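4.2 Arbeitsteilung und Bindung der Mitglieder

Die Auswertung der Mitgliederverzeichnisse stützt sich auf 2787 Einträge, die nach Bereinigung von Dubletten und ruhenden Mitgliedschaften verblieben. Als aktiv gilt im Folgenden, wer im Erhebungszeitraum mindestens eine Arbeitsschicht geleistet oder an einer Generalversammlung teilgenommen hat. Reine Kapitaleinlagen ohne Mitarbeit wurden gesondert erfasst und gehen nicht in die Berechnung der Bindungsquote ein. Diese Abgrenzung weicht von Strebel (Abschnitt 2.3) ab, wo jede gezeichnete Einlage als Mitgliedschaft gewertet wird; die Werte beider Arbeiten sind deshalb nur eingeschränkt vergleichbar.

Untersucht wurden elf Lebensmittelgenossenschaften mit eigener Herstellung, darunter Firus und Trummer als die beiden ältesten Betriebe der Stichprobe. In neun davon wird die Produktion überwiegend durch unbezahlte Schichtarbeit der Mitglieder getragen, in den übrigen zwei durch angestelltes Personal. Die Schichtpläne lagen in unterschiedlicher Form vor. Bei Firus werden sie digital geführt und enthalten An- und Abmeldungen mit Zeitangabe, bei Trummer handelt es sich um handschriftliche Wochenblätter, die für die Auswertung transkribiert wurden. Unleserliche Einträge wurden als fehlend kodiert.

Das Verhältnis zwischen Backstube und Verkauf erwies sich in den Interviews als wiederkehrender Konfliktpunkt. Schichten an der Arbeitsfläche und am Ofen gelten als attraktiv und sind in der Regel früh besetzt, Schichten in Reinigung und Auslieferung bleiben dagegen häufig bis zum Vortag offen. Bei Primon wird dem mit einem Rotationsschlüssel begegnet, nach dem jede dritte Schicht in einem unbeliebten Bereich zu leisten ist. Trummer verzichtet auf eine solche Regel und vergütet die betreffenden Schichten mit einem erhöhten Warengutschein.

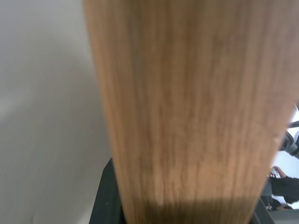

Abb. 3: Holzbrett mit längs verlaufender Maserung, Nahaufnahme.

Für die Analyse der Bindung wurde die Verweildauer vom Eintritt bis zur Kündigung oder bis zum Stichtag am 17. Oktober 2023 berechnet. Noch bestehende Mitgliedschaften wurden als rechtszensiert behandelt. Die Schätzung erfolgte nach Kaplan-Meier, getrennt nach Betrieben mit und ohne Rotationsregel; Unterschiede zwischen den Gruppen wurden mit dem Log-Rank-Test geprüft. Als Kovariaten eines ergänzenden Cox-Modells dienten Alter beim Eintritt, Haushaltsgrösse, Entfernung zum Betrieb und Höhe der gezeichneten Anteile.

Die Austrittsneigung ist in beiden Gruppen im ersten Jahr am höchsten und flacht danach deutlich ab. In Betrieben mit Rotationsregel fällt der anfängliche Rückgang steiler aus, während sich die Kurven im weiteren Verlauf annähern. Eine mögliche Erklärung liegt in der Selbstselektion: Wer die Verpflichtung zu Reinigungs- und Lieferdiensten ablehnt, verlässt die Genossenschaft früh. Ein kausaler Effekt der Regel lässt sich aus den vorliegenden Daten nicht ableiten, da ihre Einführung in keinem Fall unabhängig von der Mitgliederentwicklung beschlossen wurde.

Einen Sonderfall stellt Standotdale dar. Der Betrieb erhöhte im Januar den Pflichtanteil und verzeichnete in der Folge eine Häufung von Austritten, die mit der Arbeitsorganisation in keinem erkennbaren Zusammenhang steht. Betroffen waren vor allem Haushalte mit nur einem Anteil. Wird Standotdale aus dem Modell ausgeschlossen, verliert die Variable Anteilshöhe ihre Signifikanz, die übrigen Koeffizienten ändern sich nur geringfügig. Die im Anhang ausgewiesenen Schätzungen enthalten beide Varianten.

Zur Prüfung der Robustheit wurden die Konfidenzintervalle zusätzlich mittels Bootstrap mit 1000 Ziehungen auf Haushaltsebene bestimmt. Sie fallen etwas breiter aus als die asymptotischen Intervalle, führen aber zu keiner abweichenden Bewertung. Nicht berücksichtigt ist die informelle Mitarbeit von Angehörigen, die in den Schichtplänen unter dem Namen des Mitglieds verbucht wird. Nach Auskunft der Befragten kommt sie in allen Betrieben vor; ihr Umfang wird im folgenden Abschnitt anhand der Interviews abgeschätzt.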